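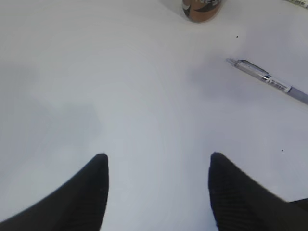
Gripper open over the bench, can and pen up ahead.

Notes from the Gurnenell visit, Tuesday. Typing these up on the train so forgive the spelling.

Got there 20 minutes late, parking is at the back past the loading dock. Marijke Postma walked us round. Open day proper is in May, this was just us and two people from Sulemana who are also shopping for arms.

What we went for: is one small arm on a plain bench enough for our sorting job, or do we need the two-arm cell Flunau quoted. Short answer, one is enough to start. Long answer below.

Wrist camera. Better than I expected. You get both fingertips and a good stretch of table, and the pen came up clear enough, clip and all. Printing on the label band was not readable. If we want to read labels that's a second camera, fixed, budget line of its own. Gheorghița asked twice about this, he was right to.

Lighting. Put this in the plan please. White tabletop shows every shadow, big soft gray patch on the left side of the view. Gurnenell went through three lamps before settling. We have zero for lighting in the current sheet. I'd put in 400 and hope.

Fingers. Black, fine texture to them. Marijke treats them as a consumable and orders 10 pairs at a time. Ask Truria for a price on spares before we sign, not after. Last time we forgot and paid rush shipping on evrything.

Bench. They said don't skimp on it. Theirs bolts to the floor. Ours has wheels. Say 1,000 for a proper one, more if the floor needs work.

Training. Two days on site, included in the quote, but travel isn't. Check the small print.

Did not get to see: the emergency stop wiring, the storeroom, the older arm they're selling off. Gheorghița Marinescu is going back for that and will ask if the older one comes with its controller. Could save us a lot, could be a paperweight.

Coffee was good. Lunch was sandwichs.

To do: revised sheet to me by end of month, Truria spares quote, measure the doorway. The crate is wider than you think.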